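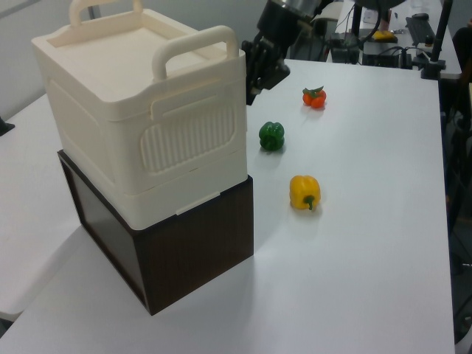
Arnstead hang on by nine runs in the last over to share the series with Hornance

Arnstead's cricketers have had a long and rather trying summer so far, so you could forgive the crowd at Dinsa Oval for staying in their seats a good while after the last ball of the second and final match against Hornance, just to let it sink in. After two days of play, a good deal of sunscreen and one very nervous final over, the home side won by nine runs and squared the series at one match each. The Omdale Shield, which Hornance have held since last season, stays where it is under the rules for a drawn series, but there were no long faces in the Arnstead rooms on 23rd December.

It had not looked likely. Hornance won the first match by an innings on their own ground earlier in December, and those who made the drive over for it will remember the second afternoon without much fondness. Arnstead lost their last five wickets before tea, dropped catches they would normally take in their sleep, and came home with a bowling attack that was short of both wickets and puff. There was talk around the district (and some of it rather unkind, it must be said) that the side had lost heart, and that the younger players ought to be given a go for the rest of the season whether they were ready or not.

The selectors made two changes in the end. Captain Robel Beyene kept his place at number three, although he had made only 14 runs in the whole of the first match, and he won the toss on a bright, windy morning and chose to bat. There was a bit of muttering about that from the bank, where the regulars had been expecting him to bowl while there was still some green in the pitch, and for the first hour the mutterers had the better of the argument. Both openers were gone with very little on the board, one caught behind feeling for a wide one and the other bowled by a ball that kept wickedly low.

Beyene then did what his side has been asking somebody to do since the season began, and stayed in. It wasn't a pretty innings. He played and missed a great many times, he was struck on the glove and needed the physio, and he went most of the session before lunch without finding the rope. But he left the ball well outside off stump, he ran hard for his partners, and by the middle of the afternoon the Hornance quicks were bowling from shorter runs and spending rather longer over their drinks. When he was finally out, sweeping, a few overs from the close, he got the sort of applause that usually goes to a man with a good many more strokes in his book.

"I've hit it a lot better than that and made nothing, so I'll take it," Beyene said afterwards, with an ice pack on his hand and his small daughter on his knee. "After the first match we had a long chat on the bus home, and it wasn't all that cheerful. We said we'd try to bat time and see where it left us. I reckon the boys deserved to have one go their way."

The tail added some useful runs the next morning, the last pair swinging happily at anything full, and when Arnstead declined to send out their injured number 11 the innings closed with a decent lead to defend in what, under the one-innings format used for the second match, was always going to come down to a chase on the final day.

Hornance went about it sensibly. Their openers put on a fine stand, running well between the wickets and picking off the loose balls to the short boundary on the road side, and at lunch they were going along so comfortably that one or two of their supporters were already folding up their chairs. The wind had dropped, the pitch had flattened out, and the Arnstead bowlers, who'd looked lively enough with the new ball, were starting to search for something that wasn't there.

The change came from spin, as it so often does at Dinsa Oval once the footmarks open up at the far end. Arnstead's left-armer was brought on straight after the break with the field spread, and his first over was a fairly ordinary one that included a full toss and a wide. His second brought the wicket everyone had been waiting for, a sharp catch low down at slip, and two more followed before the drinks cart appeared. All at once there were men around the bat, a good deal of chirping from the keeper, and a queue at the tea window that had stopped moving while everybody turned to look.

Even so, Hornance kept coming. Their middle order has been the best in the competition for several seasons, and it showed in the way they went on taking their singles and refused to be tied down. Arnstead put down a skied chance at deep midwicket, the sun being squarely in the fielder's eyes, and when the next two balls went for four there were groans right around the ground. A run-out from a direct hit at cover made up for it a little later, and that piece of fielding, more than any single ball, was what the players were still going over well into the evening.

So it came down to the final over, with Hornance needing 14 to win and their last pair together. The first ball was driven for a single and the second, a yorker, was dug out for two. The third went past everything, bat and stumps and very nearly the keeper, and was greeted with the kind of noise one doesn't often hear at a district match. Then two dot balls were scrambled away with the field right back on the fence, leaving Hornance 11 short with one delivery to come. It was pushed into the covers for two, the Arnstead players ran in from all corners, and the batters got a handshake from every one of them on the way off, which was nice to see.

The crowd over the two days came to 448, a very good turnout for this time of year, when half the district is away at the beach or busy with the Christmas shopping. The gate was left open after tea on the second day and a fair few people wandered in on their way home from work to catch the finish. The sausage sizzle sold out early, the scones not long after it, and the raffle was drawn a little late on account of all the excitement.

Hornance's coach was gracious about the result, though he did feel his side had let the match drift in the hour after lunch. He thought a drawn series was a fair reflection of the cricket played, and he had a kind word for the pitch, which in his view had given everybody something to work with. His team now have a short break before their own season resumes, and they are hopeful of having their opening bowler back from a sore side by the time it does.

For Arnstead the rest of the summer suddenly looks a bit brighter. They remain in the bottom half of the district table and there are still plenty of soft dismissals to tidy up, as Beyene himself was quick to say. The slip catching, so poor in the first match, was much better here, and the younger of the two new faces in the side bowled a very tidy spell from the road end without any luck at all. He is expected to keep his place. Beyene's hand will be looked at over the holidays, but he doesn't think it's broken and has no plans to miss any cricket.

Training starts again in the new year at the Dinsa nets, with juniors first and seniors after them as usual. Players who still have club shirts or pads from the Hornance trip are asked to bring them along.

Recent in Cricket

Omdale women name squad for holiday carnival
Hornance too strong for Arnstead in series opener
Rain washes out second-grade round
Dinsa Oval nets to get new matting
Juniors: three wins from three for the under-14s

Contact the sports desk | Copyright Arnstead and District News | Back to top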